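How to Set Up a Simple Apple Snack Plate
Posted 11/04/2018 in Kitchen Basics

A whole apple keeps for days on the counter, but once it is cut you have a short window before it turns brown. Get the plate and the fruit ready first, then cut.

What you need
1 medium apple, red or green
1 flat plate with a rim
A small knife and a cutting board
2 teaspoons lemon juice
A clean dish towel

Step 1: Wash and dry the apple
Hold it under cool running water and rub the skin with your fingers. Pay attention to the hollow around the stem, where dirt collects. Dry it with the towel.

Step 2: Set out the plate
Pick a plate with a shallow well. The slices stay put in the middle and the rim gives you somewhere to hold it. A plain color works best – red skin shows up nicely next to pink or white. Set the apple beside the plate and leave the well clear for now.

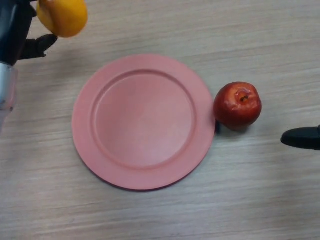 Step 3: Cut the slices
Move the apple to the board and stand it stem up. Cut down on one side of the core, turn it, and repeat until only the core is left. Lay each piece flat and slice it as thick as a pencil. Thinner slices go limp.

Step 4: Add the lemon juice
Toss the slices with the juice in a bowl and let them sit for 2 minutes. Shake off the extra.

Step 5: Fill the plate
Start at the outside of the well and overlap the slices, skin side out. Put cheese or nut butter in the center if you like. Cover any leftovers and keep them in the fridge – they are best the same day.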